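Sorting, nesting and storing bowls

Irnwood Household Notes: Cupboards and Shelves
Last revised 18 January 2018 by Dehua Xiao

Bowls take up more cupboard volume per item than any other tableware. A plate is mostly flat and stacks to a small height. A bowl encloses air, and the air is stored along with it unless another bowl occupies the space. The notes below cover how to sort a mixed collection, how to decide what nests with what, and how to arrange the result in an ordinary kitchen cupboard. They apply to cereal, soup, serving and mixing bowls. Lidded containers are dealt with on a separate page.

Clearing and sorting

Empty the cupboard completely before starting. Partial clearing leads to bowls being put back where they were, and the stack at the back of the shelf never gets looked at. Use a table with a plain, dry top and enough area for every bowl to stand the right way up without touching its neighbour. A worktop will do for a small household, but the kettle and toaster have to come off it first.

Wipe each bowl inside and out as it is taken down. Kitchen grease collects on the upper rim of the top bowl and on the outer wall of the bottom one, and a greasy rim sticks to the bowl placed in it. Washing-up liquid and hot water will remove a fresh film. An older film needs a paste of bicarbonate of soda, worked round with a damp cloth and rinsed off.

Sort first by profile and only then by colour or pattern. Profile means the shape of the side seen from table height: curved, straight and tapering, or straight and upright. Two bowls with the same rim diameter and different profiles will often refuse to nest, and the upper one rides on the rim of the lower with a gap underneath. A stack built in this way rocks, and it will shed its top bowl when the cupboard door is shut firmly.

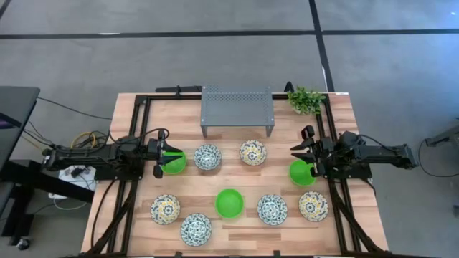
Mixed sets should be laid out singly before any stacking is done. A stack shows only the inside of its top member, and the outside walls of many sets are much alike, so bowls from different sets end up mixed without anyone noticing until the table is laid. With every bowl set down open side up, the interiors can be compared at once: the plain green ones separate easily from the yellow and blue florals on white, and the dense blue-green and white pattern forms a group of its own. Gather each group into one place on the table before measuring. If a bowl belongs to no group, leave it to one side until the end.

Within a group, check that the bowls really are the same size. Replacements bought some years after the original set are frequently a few millimetres wider or narrower, even where the pattern has been kept. Lay a steel rule across the rim at the widest point and note the figure on a strip of masking tape stuck to the outside. Measure the height as well, from the table to the rim, with the rule held upright. The tape comes off when the job is finished and should not be left on for more than a day or so, after which the adhesive begins to transfer.

Checking for damage

Inspect the rim and the foot of each bowl. Run a fingertip slowly round the rim; a chip too small to see will be felt as a rough point. Chipped bowls should not be used for food. They can be kept for screws, pins or seedlings if storage space allows, but they should leave the kitchen cupboard.

Ceramic bowls can be tested for hidden cracks by standing the bowl on the fingertips of one hand and tapping the rim lightly with a wooden spoon. A sound bowl rings. A cracked one gives a short, dull note. The test does not work on plastic, wood or metal.

The foot is the unglazed ring on which a ceramic bowl stands. On cheaper ware it may be left rough, and it will scratch the glaze of whatever it is stacked in. Rub it down with fine wet-and-dry paper, used wet, on a flat surface. A few turns are enough. Rinse thoroughly and let the bowl dry upside down.

Nesting by size

Nesting means placing a smaller bowl wholly or largely inside a larger one. Stacking means placing equal bowls one in another, so that each stands proud of the one below. The two methods have different limits and should not be combined in one pile.

For nesting, the outer diameter of the smaller bowl should be at least 12 mm less than the inner diameter of the larger. With less clearance there is no room for a fingertip and the inner bowl has to be tipped out. Bowls with a wide flat rim need the clearance measured from the inner edge of that rim and from the outermost edge of the bowl going in. Where a wide rim is to rest on top of another bowl, both rims should be flat. A flat rim on a rolled one slides.

For stacking, the limit is weight in the case of ceramic and sticking in the case of plastic. Seven ceramic soup bowls is a sensible maximum for a shelf at shoulder height, fewer if the person using them has weak wrists. Straight-sided plastic bowls with very little taper will form a partial vacuum if pressed together damp. To free a pair, stand the lower bowl in hand-hot water and fill the upper one with cold. Wait a minute, then twist. Do not lever the rims apart with a knife. Never try this with glass, which may crack at the change of temperature. 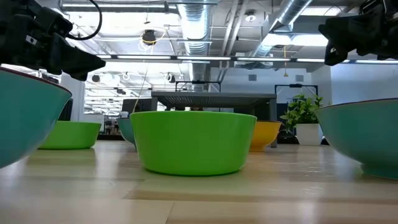

The order of a nest should follow use as well as size. If the largest bowl is wanted daily and the small ones only at weekends, every use of the large bowl begins with unloading it. In that case store the large bowl alone on the lower shelf and make a separate nest of the others. The loss of space is modest and the saving in handling is considerable. Gertraud Schwaiger, who supplied the measurements for the earlier version of this page, keeps her mixing bowls inverted over her colander for this purpose, and reports no trouble with it other than dust on the outer bowl.

Liners between bowls

A liner is needed wherever a hard foot rests on a glazed or printed interior. Suitable materials are felt, kitchen paper folded once, or thin foam packing sheet. Cut liners to a circle slightly smaller than the flat part of the interior; a liner that runs up the sides stops the bowls seating properly.

Felt rounds are sold ready cut. The Drelel ones used for this page are thin enough to add very little to the height of a stack, but they shed fibres until they have been washed once. Cork should be avoided in cupboards next to a cooker or dishwasher, where it takes up moisture and may mark pale glazes.

Liners are unnecessary between plastic bowls. With stainless steel they prevent noise and nothing more.

Shelf heights and positions

A standard base unit is 600 mm deep from the wall to the front of the worktop, though the usable depth inside is less. A shelf of this kind takes two rows of bowls. Put low stacks at the front and tall ones at the back, so that the rear stack can be lifted over the front one. This needs a clear height above the front stack equal to the height of the bowl being lifted, plus a hand. Where that height is not available, the shelf should be lowered by one set of pegs, or the rear row given up.

Wall cupboards are shallower and take a single row. Heavy mixing bowls should not be stored in them. A bowl taken down from above head height is held by the rim and tilted towards the face, and anything nested inside it comes forward.

Wire risers divide a tall shelf space into two levels without any fitting. The Mokoena riser has plastic feet that grip melamine shelves well. On painted shelves, put a scrap of non-slip matting under each foot. The Fadeck version is wider and folds flat, but its wires are set far enough apart for a small bowl with a narrow foot to tip between them. A piece of thin board cut to fit over the wires corrects the fault.

Open shelves

On an open shelf the top bowl of each stack collects dust and cooking vapour. Invert it over the others, rim to rim, or lay a saucer on it. Bowls with a decorated outer wall are best kept here and those with a decorated interior in a closed cupboard, unless they are to stand singly. Keep strongly coloured plastic away from a sunny window. Fading is uneven, and the part of each bowl hidden by the one above will keep its original shade.

An open shelf should have a lip or rail at the front if it is above a worktop. A strip of square beading, pinned and glued, is sufficient. Let the glue cure overnight before loading the shelf.

Drying before storage

Bowls must be fully dry before they are stacked. A dishwasher leaves water standing in the recess of the foot, and when the bowl is turned the right way up it runs into the one beneath. Tilt each bowl as it comes out of the rack and wipe the foot. Wooden bowls should be wiped, then stood on edge until the grain no longer feels cool to the back of the hand, and should not be nested tightly at all. Oil them with food-grade mineral oil when the surface looks grey.

Metal bowls with a rolled rim hold water inside the roll. Stand them upside down on a folded towel and knock the rim gently against it a few times.

Odd bowls

Return to the ones left at the side of the table. An odd bowl that nests inside an existing group may go back with that group, as the innermost member, if the clearance given above is met. An odd bowl that nests with nothing takes up as much room as a whole stack and needs a definite use: fruit, keys, peelings, proving dough. If it has one, keep it where that use takes place, out of the bowl cupboard. If it has none, pass it on.

Remove the masking tape, wipe down the shelf and replace the groups, heaviest first.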